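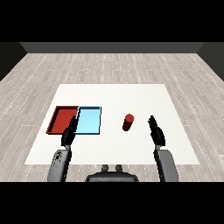

Revisión del archivo de obra antes de la muestra de noviembre

Buscar en el boletín Escriba aquí su búsqueda Buscar

Terminamos la primera vuelta al archivo de obra sobre papel. Quedaron registradas 3033 piezas entre dibujos, grabados, pruebas de estado y fotografías. Es más de lo que figuraba en el inventario anterior, que no incluía las carpetas llegadas del antiguo local de Mbwambo ni los rollos guardados en el altillo.

De ese total, 1236 piezas tienen ficha completa: autor, técnica, medidas, papel y fecha. Las demás llevan número provisional y siguen en las carpetas de origen. Pedimos que nadie las cambie de carpeta aunque el orden parezca equivocado. En muchos casos la única pista para fechar una prueba es lo que tiene al lado.

La ficha se rellena a lápiz blando, en el reverso de la guarda y nunca sobre la obra. Las medidas van en milímetros, primero el alto y después el ancho, tanto de la mancha como del papel. Si la pieza está firmada se copia la firma tal como aparece, incluidas las abreviaturas. Si hay dedicatoria, se copia también. Las dudas se anotan en la casilla de observaciones con un signo de interrogación.

Para la muestra, la sala Dukemance nos cede las dos paredes largas y el pasillo. Caben menos marcos que el año pasado, así que habrá que elegir. La propuesta es enseñar series cortas y dejar fuera las piezas sueltas, salvo los grabados de gran formato, que van en el pasillo. Cada socio puede presentar hasta tres obras, enmarcadas o con indicación clara de cómo quiere que se cuelguen. Los marcos con cristal y más de un metro de lado necesitan dos anclajes. El folleto de sala irá a una tinta, con una tirada de 710 ejemplares.

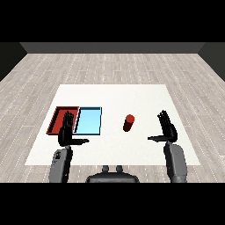
Sección de Obra Gráfica y Archivo · Taller Dreltlow

El plazo para entregar las obras se cierra a finales de octubre. Se reciben en el taller por las tardes, de 17:00 a 20:00. Con cada obra hay que traer una hoja con título, año, técnica, medidas y valor a efectos del seguro. Las obras que lleguen sin esa hoja se guardarán, pero no entrarán en la selección hasta que se complete.

Quien quiera imprimir para la muestra puede reservar el tórculo grande en el cuaderno de la entrada. Los turnos son de media jornada. El papel no está incluido. Queda algo de algodón de 300 gramos de la compra de primavera, al mismo precio, y se paga al retirarlo. Las tintas de base aceite se limpian con aceite vegetal y trapo, y los trapos van al cubo metálico con tapa.

Las digitalizaciones del archivo se pueden consultar en Skikine, el catálogo interno, con la clave de socio de siempre. Por ahora están subidas las carpetas de aguafuerte y punta seca. Las litografías entrarán después, a medida que se fotografíen. Si alguien encuentra una obra suya mal atribuida o con la fecha cambiada, basta con escribir a la sección indicando el número de registro y el dato correcto.

El montaje empieza la última semana de octubre. Hacen falta dos escaleras y un nivel largo; si algún socio puede prestarlos, que lo apunte en el cuaderno.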